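2018-01-12

Cold bend trials on the Beria cable jacket, second batch. Yen-ting and I started after the freezer had sat overnight at its lowest setting. The display agreed with the probe thermometer when I opened the lid, so I did not bother with the correction we used in December.

Samples were cut to 300 mm. Justinas had already stripped the ends and written the batch code on each one in paint pen. The ordinary marker rubs off once frost forms, and we lost track of two pieces that way last time. He also deburred the mandrel, which had a nick near the clamp. I wonder now how many of the cracks in batch one began at that nick. Can't check, the pieces went out with the scrap.

Procedure same as before. Take one sample out, close the lid, three turns on the mandrel, hold, unwind, look under the lens. If it takes too long between the lid and the first turn the sample goes back in and waits another hour. This happened once, when the clamp screw stuck. Put a drop of dry lubricant on it and had no more trouble.

Results: the plain jacket cracked on the outside of the second turn in every sample. The cracks run straight across and are clean at the edges. The Zimance compound did better. It went white along the bend and stayed white, but I could not get a fingernail to catch in it. Yen-ting thinks the whitening is filler coming away from the polymer and that it would open up after more cycles. She is probably right. We have no cycling numbers at this temperature and should not claim any in the report. 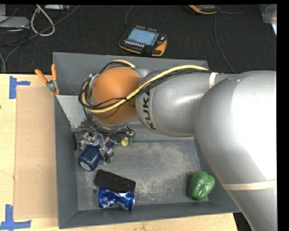 The third material, from Pētersons, arrived with no data sheet. I tested it anyway. It was stiff on the mandrel, took real effort to wind, and then did not crack at all. It also did not want to unwind, and kept the shape of the coil until after lunch. Regula says a jacket that sets like that is no good to her whatever it does in the cold, as the installers will send it back. Still worth knowing the hardness. I asked Dzintra to write to them for the sheet and the cure conditions.

Weights before and after: no change worth noting on any of them once the frost was wiped off. I will stop weighing. It takes up half the afternoon.

Oven aging is still running on the other set, 170 hours so far. Tarmo wants them pulled at the usual point and bent at room temperature first, then cold. I would do it in the other order but there are enough pieces to do both if we cut the spares. Spares are in the bottom drawer in the brown envelope, not the white one. The white one is batch one and should be thrown out.

To do:
Cut spares, label with paint pen.
New gasket for the freezer lid. The left corner ices up and the lid lifts a little.
Ask Regula what bend radius she really needs. The drawing has one number and her email has another.
Return the big lens to Tarmo.
Book the freezer for February before the paint people take it.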